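Zwischenbericht an die Förderstelle
Projekt: Tischkultur in der Kita – Essplätze für Kinder von drei bis sechs Jahren
Projektleitung: Sayaka Hamada
Stand: 23. Juni 2023

1. Anlass und Stand der Arbeiten

Das Projekt läuft seit Februar in den Häusern Podton und Wiren. Ziel ist es, dass die Kinder ihren Platz zum Mittagessen selbst eindecken und wieder abräumen. Bisher wurde das Geschirr in beiden Häusern vom Küchenpersonal auf die Tische gestellt, in Wiren zum Teil schon eine Stunde vor dem Essen.

Zum Berichtszeitpunkt nehmen 118 Kinder teil. In Podton decken alle Gruppen selbst ein, in Wiren fehlen noch die beiden Gruppen im Obergeschoss. Dort muss zuerst der Geschirrwagen ersetzt werden, er passt nicht in den Aufzug. Ein Angebot der Firma Mackay liegt vor.

2. Material

Angeschafft wurden Teller, Kinderbesteck und Platzdeckchen. Bei den Tellern haben wir auf einen erhöhten Rand geachtet und einfarbige Ware genommen. Die Deckchen durften die Gruppen selbst aussuchen, deshalb ist die Ausstattung nicht einheitlich. Bekannte Figuren aus dem Fernsehen waren erwartungsgemäß am beliebtesten. Ein Satz schlichter grauer Deckchen wird kaum benutzt und geht im Herbst an die Krippe.

Gedeckt wird in allen Gruppen nach derselben Ordnung: Deckchen zuerst, Teller oben in die Mitte, Gabel links, Löffel rechts. Messer kommen nur bei den Vorschulkindern dazu. 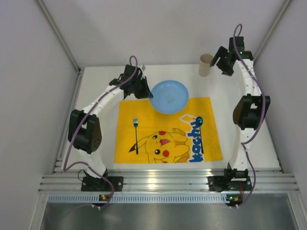

Die Reihenfolge hat sich nach den ersten Wochen gefestigt. Schwierigkeiten gibt es vor allem mit der Seite des Bestecks, weniger mit dem Teller. In Podton haben die Erzieherinnen deshalb eine Zeit lang mit Umrisskarten gearbeitet, die unter das Besteck gelegt werden. 17 Kinder nutzen sie weiterhin, die übrigen kommen ohne aus.

Der Zeitbedarf ist höher als geplant. Für das Eindecken waren acht Minuten vorgesehen, gebraucht werden derzeit 12. Die Küche in Wiren hat die Ausgabe entsprechend nach hinten verlegt, in Podton war das nicht nötig.

3. Mittelverwendung

Von den bewilligten Sachmitteln sind 3.000 Euro ausgegeben, überwiegend für Teller und Besteck. Die Rechnung der Firma Kurnness für die zweite Lieferung steht noch aus – sie wird im nächsten Bericht aufgeführt. Der Geschirrwagen war im Antrag nicht enthalten. Wir bitten um Mitteilung, ob er aus dem Restbetrag bezahlt werden kann.

4. Nächste Schritte

Nach der Sommerschließung beginnen die beiden Gruppen im Obergeschoss. Die Elternabende dazu sind in Wiren bereits angekündigt. Außerdem wird die Nachbestellung von Löffeln vorbereitet, da in Podton mehrere verloren gegangen sind.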